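How to Pack Paper in Zipper Bags So It Stays Flat and Dry
By Melaniia Zakharchenko
Updated 2023-12-22

Clear zipper bags are a cheap way to keep household papers together. They work for appliance manuals, school handouts, sheet music, car papers and the thin notebooks that tend to slide behind a drawer. The method below takes a few minutes per bag and needs no special supplies.

What you need

Clear zipper bags with a slider, a little larger than your paper
A table or counter with enough room to lay the bag down
A dry cloth
Sticky labels and a pen
A shallow box or a file drawer

Choosing the bag

Buy the bag one size up from the paper. A sheet that touches the side seams will curl at the corners, and you will fight with it every time you take it out. Leave a finger's width of plastic on each side and a bit more under the zipper.

I like a colored zipper better than a clear one. You can find the opening without turning the bag over, and you can sort by color if you keep papers for more than one person. In our house red is for papers we use often. The clear ones go to the attic.

Thickness matters less than people think. I have used the Loster bags and the heavier Vesora ones, and the only real difference is that the heavy ones stand up better in a box. Skip anything that feels sticky when new, especially for photocopies, where the toner can lift onto the plastic.

Step 1. Clear and wipe the table

Crumbs and grit get into the zipper track and stop it from closing. Wipe the table and let it dry before you put any paper down.

Step 2. Square up the stack

Take out paper clips and rubber bands. Clips rust and bands dry out and stick. Staples can stay if they lie flat. Tap the stack on the table on its long edge, then on its short edge, until the sheets line up. If a corner is folded over, open it and press it down with your thumb.

Keep the stack thin. If the zipper bows outward when the bag is closed, split the papers into two bags.

Step 3. Slide the paper in

Open the zipper all the way. Hold the bag open with one hand and slide the paper in with the other, bottom edge first. Lay the bag down and nudge the paper away from the zipper until there is a clear strip of plastic between them.

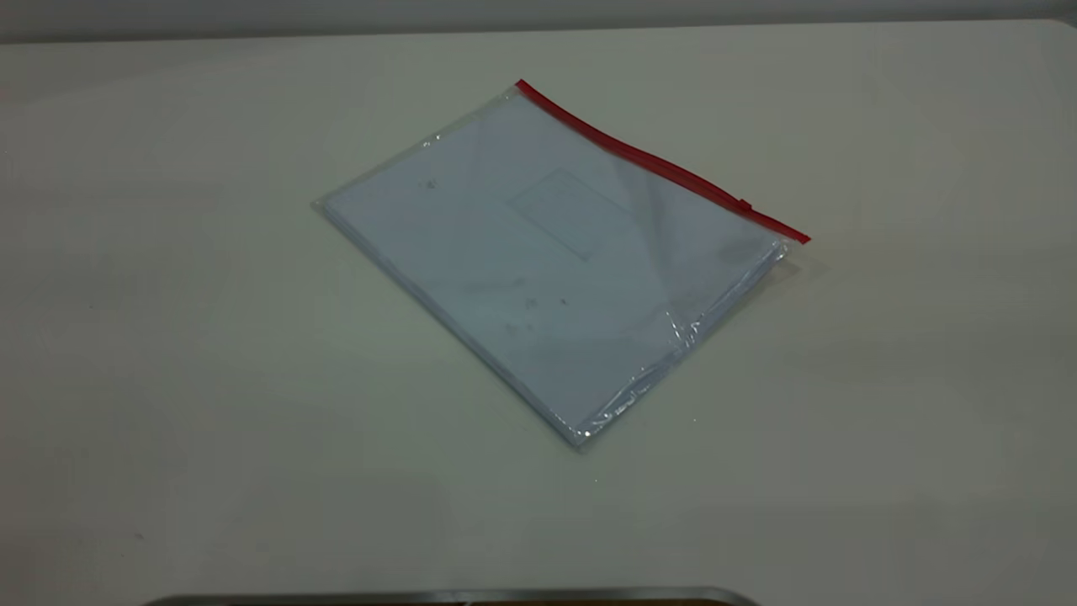 Paper lying flat in the bag, with the red zipper strip along one long edge.

Step 4. Press out the air

Start at the bottom of the bag and smooth toward the opening with the side of your hand. Go slowly. If you push hard, the sheets move and you have to square them again. A little air left inside does no harm to paper you will be using soon. For long storage, get out as much as you can.

Step 5. Line up the zipper

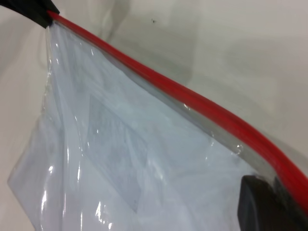

Most zippers that will not close are out of line before the slider ever moves. Lay the bag flat and look along the track from one end to the other. A gentle curve like the one in this red track is easy to straighten by holding both ends and drawing them apart. Wrinkles in the clear band just under the track should be smoothed out as well, as they can pull the two halves away from each other. Don't stretch the film hard. Thin plastic will stay stretched and the bag will never lie flat again.

Step 6. Close it

Pinch the corner where the slider starts and hold it still. Move the slider with your other hand at an even speed. If it catches, back it up a little, press the track together at that spot and go on. When you reach the end, run a finger and thumb along the full length and feel for gaps.

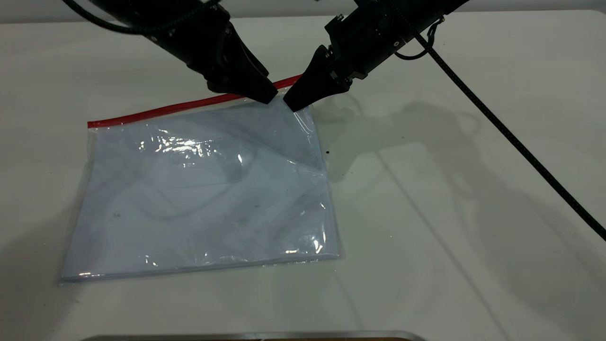

The upper right corner of the bag, pinched near the red closure strip.

Step 7. Label and file

Put the label on the outside, in the top corner, and write on it before you stick it down. Stand the bags in the box with the zippers up. I use an old Harries shoe box for manuals.

Common problems

The slider came off. Set it back over the track at the closed end, one side at a time. If it comes off again, use the bag for something else.

The paper looks foggy inside the bag. There may be moisture in there. Take the sheets out, air them overnight and wipe the inside of the bag.

The bags slide around in the drawer. Put a sheet of cardboard behind every few bags, or line the drawer with shelf paper.

Original passports, deeds and old photographs should go in archival sleeves, which most office supply stores carry.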